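Sustitución del procesador en la estación de trabajo del despacho

18 de noviembre de 2020

Durante las últimas semanas se ha llevado a cabo la renovación del equipo Dell que presta servicio en este despacho. La unidad de reemplazo fue adquirida a Vemgate por 159 euros, gastos de envío incluidos.

Antes de intervenir se desconectó la alimentación y se retiró el disipador del procesador. La limpieza de la pasta térmica antigua requirió casi 12 minutos y dos paños sin pelusa.

El zócalo debe quedar completamente abierto, con la palanca y la placa de carga levantadas, antes de aproximar el procesador. Conviene trabajar con los bancos de memoria vacíos - el acceso resulta así más cómodo - y sujetar la pieza en posición casi horizontal, con la tapa metálica hacia arriba.

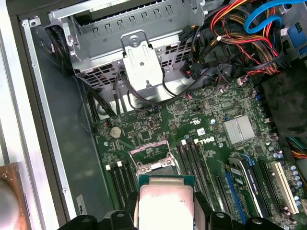
Memoria y cierre

Los módulos, que suman 16 GB, se instalan una vez bajada la palanca. La ampliación del almacenamiento queda prevista para diciembre, con la colaboración de Wilmer Espinoza.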